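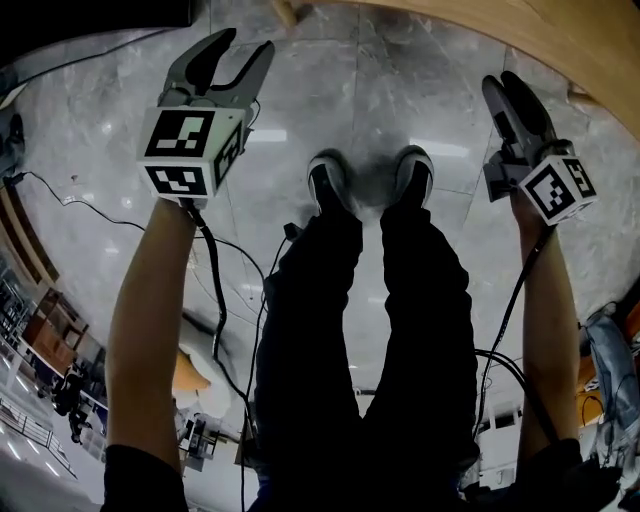 Photo: Mirkulex

The Long Drive To Larkcombe

My sister rang the other evening to ask if I remembered what Grandad called the back bedroom, and I did, and then we were on the phone until gone eleven. He called it the Annexe. It was a box room with a sloping ceiling and a bed that folded in the middle if you sat on it wrong, but he'd put a lampshade in there and it was the Annexe from then on.

So I've had Larkcombe on the brain all week and thought I'd better write some of it down while it's fresh. My own children have only ever known it as a place I go on about.

We went every summer and most Easters. It was nearly 400 miles door to door, and we did it in one go because my dad did not believe in stopping. Other families had hotels halfway, or so I was told at school. We had a flask, a tartan rug and a carrier bag of egg sandwiches that had to last. The sandwiches came out before we'd got to the end of our own road, or at least the smell did, and my brother would ask for one, and Mum would say "not until the motorway" in a voice that meant it.

Being the middle one I got the middle seat. I don't think anybody ever decided this. My sister was carsick so she had to have a window, and my brother was the eldest so he had to have the other window, and I had the lump in the floor where you couldn't put your feet. I spent so many hours wedged in there that I can still tell you what the back of my father's head looked like. He had a crease in his neck shaped like a tick. If he was cross it went pink.

We left at four in the morning. Dad had an idea that if you left at four you "missed the worst of it", although I never found out what the worst of it was, and we always seemed to meet it anyway. Mum would come in and put the landing light on and whisper, and we'd go down in our pyjamas with coats over the top and our shoes on the wrong feet. The street looked completely different at that time. Akyol's on the corner would have its light on, because the bread came early, and if Dad was in a good mood he'd pull up and go in for a bag of warm rolls. I loved that shop anyway, but at four in the morning it was magic! Mr Whoever-was-on-the-till (there was a whole family of them, and I was too shy to learn which was which) used to put a few boiled sweets in a twist of paper for us. Blackcurrant, usually. My brother got the job of handing them out and there was always an argument.

The games were terrible. We did the alphabet with pub signs, and we did the one where you each pick a colour of car, which my brother won every single time by picking red before anyone else had woken up properly. Then there was a stretch in the middle of the journey where there was nothing at all to look at, just hedges, and Mum would start singing. She had a nice voice but she only ever knew the first verse of anything. We'd get the first verse of a hymn, then the first verse of something from the radio, then the first verse of a rather rude one about a sailor that she'd stop just in time. I looked up the rest of that one when I was grown up. It's much worse than I'd imagined.

The last hour was the hard one. You'd come over a hill and Dad would say "who can see the sea?" and we'd all shout that we could, and it was never the sea, it was a reservoir. We knew it was a reservoir. We shouted anyway. Then the road got narrow, and Mum breathed in every time something came the other way, and at last there was the garage with the plastic owl on the roof and you knew you were nearly in.

Gran and Grandad were at number 47, at the top of a very steep road, and Gran would be at the gate. She couldn't have known when we were coming. We had no way of letting her know, and some years we were hours late, and there she'd be with her pinny on and a tea towel over her shoulder. I asked her once how she did it and she told me she could hear our engine from the bottom of the hill. Dad changed his car several times over those years, so I don't know what to make of that.

The first thing that happened was you got looked at. Gran would line us up in the hall and look us over, and pass remarks. "You've got your aunt's ankles." "He's going to be tall, he'll have to watch his back." It sounds awful written down but it was lovely, really, as if we'd been sent off somewhere and had come back in reasonable condition. Then it was hands washed and straight to the table, whatever the time was, for ham and tomatoes and a lettuce with no dressing on it whatsoever. Salad cream for the adventurous.

Grandad didn't come out for the looking-over. He was in the shed and you had to go to him. He'd say "oh, it's you lot", without turning round, and carry on with what he was doing, and if you stood there quietly long enough he'd hand you something to hold. That was how he said hello. I held a great many things for him over the years – bits of string, the end of a tape measure, a torch mostly. I was very proud of my torch-holding. My brother used to wave it about and got sent in, but I kept it still.

He mended clocks for people in the town. He wasn't a clock man by trade, he'd been on the buses, but somebody gave him a broken one when he retired and that was that. There were clocks all over the house and he never let any of them strike at the same time, because he said it frightened the cat. So what you got instead was a sort of slow argument that went on for ages either side of the hour. I can't sleep in a properly quiet house even now. My husband bought me a little ticking alarm clock when we got married and then had to move it to the landing, poor man, but I can still hear it from there if I leave the door open.

My sister and I had the Annexe. We slept top to tail, and she kicked. On the wall was a framed picture of Pirnville, which was where Grandad's brother had gone to live as a young man, before any of us were thought of. It was only a page off a calendar, with a wide road and a lot of sky. The month was still on it at the bottom, May, and because we only ever saw it in the summer holidays I got it into my head that it was always May in Pirnville. I believed that for far too long. I said it out loud in a geography lesson.

The brother wrote at Christmas and Gran read the letter out to us when we came at Easter, having saved it. They were the dullest letters you ever heard. He'd had the porch painted. The neighbours had got a dog. But Grandad would stop whatever he was doing and listen to the whole thing with his hands on his knees, and when it was finished he'd say "well, well", and go back out to the shed. They never saw each other again after the boat, you see. I didn't know that when I was six. I just thought it was a boring letter and wondered if there'd be cake.

(There was always cake. It was a seed cake and I didn't like it, and I've eaten it so many times to be polite that I'm now quite fond of it. I made one last month and the children looked at me as if I'd put gravel in it.)

What did we do all day? I've been trying to remember and I think mostly we went up and down the hill. Down to the front in the morning with the windbreak, up for dinner, down again after, up for tea. My legs have never been so good. Gran came down with us for the first half of the afternoon and sat on the bench outside the chemist, never on the beach. She didn't hold with sand. She had her friends on that bench and they all shuffled along when one more arrived, until the one on the end was hardly on it at all. We'd run up with wet hair to show her a crab or a bit of glass, and she'd hold our things in her lap wrapped in a hanky, and all the other ladies would admire them.

There was one year it rained for the whole two weeks. I mean every day. Dad and Grandad did a jigsaw of a steam engine and fell out about the edges. Mum read a whole shelf of Gran's library books and wouldn't be spoken to. We made a shop on the stairs, and charged everybody who wanted to go up, and Grandad paid in washers from his pocket. My sister says that was the best holiday of the lot, and when she said so on the phone I was all set to argue, and then couldn't come up with a better one.

The leaving was horrible. Four in the morning again, but the other way round, and Gran at the gate in her dressing gown with her hair down, which made her look like somebody else. She never cried. She gave us each a paper bag with a slice of the cake in it and an apple, and told Dad to mind the bends. Grandad would be there too, for once, standing slightly behind her. He'd bang on the roof of the car with the flat of his hand when it was time to go. Dad used to moan about the paintwork every year until the year there wasn't a bang, and he never said a word about it, just sat there with the engine running a bit longer than he needed to.

I've got one of the clocks. It's on the shelf in the kitchen and it loses time, and I've been told by a proper clock person that it could be sorted out quite cheaply. I haven't taken it in. My sister has the calendar picture, and she tells me my brother has the tape measure, which I didn't know and am slightly put out about, considering who held the end of it.

We've talked about all going back together, the three of us. I don't know who lives in the house now. My sister had a look online and says they've painted the front door a sort of mustard and taken the gate off. I said I'd drive if she does the egg sandwiches, but I'm having a window seat on the way home.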